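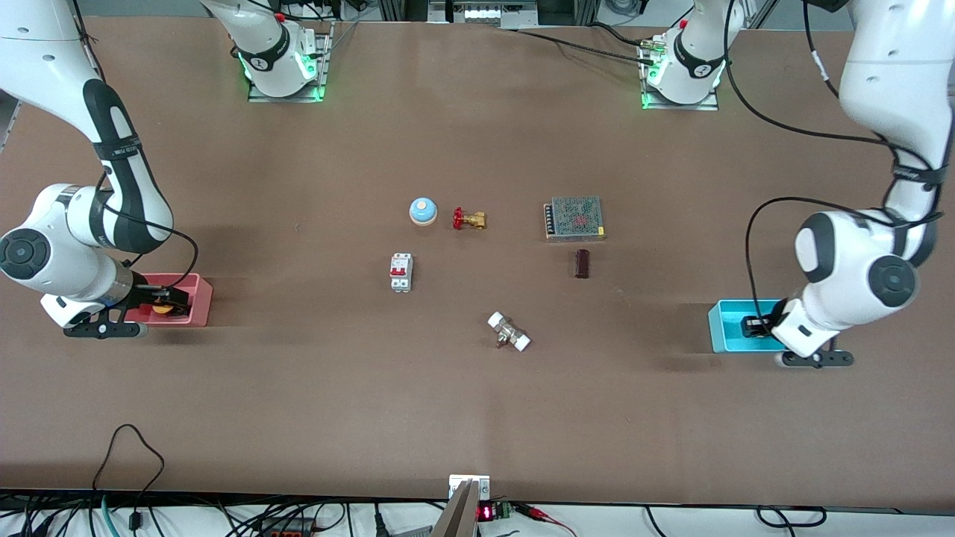

The warp is the part everyone wants to get through quickly, she says, and most of the blankets people bring her to rescue went wrong before the first row was woven.

She has been weaving wool blankets in Pleritden since she gave up her office job, and she teaches a small beginner class under the name Susley. We talked late in the morning, with the loom half threaded and a pot of coffee going cold on the windowsill. She kept threading while she answered.

The blanket on the loom is her Kırmızıgül design, a red and cream twill with a narrow border. It takes 1,056 warp threads, each one pulled through its own heddle by hand. "I do it in groups and tie each group with a slip knot when I've checked it," she said. "If there's a mistake, I want to find it inside that group. I don't want to find it when I've woven a foot of cloth and there's a line running down the middle."

She learned that the slow way. Her first full-width blanket had two threads crossed near the left edge, and she decided to ignore them. The crossed threads rubbed against each other, one of them frayed, and it broke when she was close to the end. She still has the blanket. It lives in the car.

I asked what she tells beginners to buy. Very little, she said. Her class starts on table looms with four shafts, and she asks students to weave a scarf before they think about anything wider. For yarn she likes a plain two-ply wool in a light color. "Dark yarn is hard to see, and fuzzy yarn sticks to itself. You can use both later on. For the first project you want to see what you're doing."

She is firm about sampling. Before each new blanket she puts on a short, narrow warp and weaves the pattern at a few different densities, then washes the sample the same way she will wash the finished piece. The numbers go on an index card, which gets stapled to the cloth. There are two shoeboxes of these cards under the cutting table, and she says she looks through them more often than she opens a book.

Washing is where a lot of students get nervous. Wool cloth straight from the loom is stiff and a little open, and it needs warm water and some movement to pull together. She does hers in the bathtub with a mild soap and checks it every few minutes. "Take it out too early and you can always put it back in," she said. "Once it has felted, you've got a very thick rug for the dog."

The Kırmızıgül comes out at 67 inches long after washing, not counting the fringe. The warp alone uses close to everything on the cones she sets aside for it, and she buys that yarn in lots of 4,000 yards so the color stays the same from one edge to the other. Two dye lots of the same red can look identical on the cone – she has matched them in daylight and still been wrong – and then show a clear stripe in the cloth.

For winding she uses a Dovex, a warping mill she bought secondhand with one bent peg. She never replaced the peg. A board with pegs on the wall does the same job, she said, and she would tell anyone making scarves to save the money. The mill is easier on her shoulders when the warp is long.

Her shoulders came up more than once. She used to weave until dinner. Now she stops after 45 minutes, walks to the mailbox and back, and starts again. The edges of her cloth got straighter when she began doing this, and she puts it down to not yanking the weft when she's tired.

Her classes are kept to eight people, and the next one is full. She has been asked to put the course on video and tried filming one lesson, on tying the warp to the front beam. She didn't like it. Tension is something she checks by patting the threads with a flat hand, and she wants the student's hand there too. "I can say it should feel even. I've said that a thousand times. Then they put their hand on it and go, oh, that bit's loose."

When the threading reached the border, she stopped talking for a while and counted under her breath. Then she tied off the group and asked if I wanted the coffee heated up.

The red and cream blanket should be off the loom by April. After that she wants to weave dish towels for a month, in cotton, with no pattern at all.

Last updated in March

38 shares | 6 comments

Related
How to fix a broken warp thread
Hemstitching on the loom, step by step
Choosing wool for your first scarf
Four ways to finish a fringe
What to do with leftover yarn ends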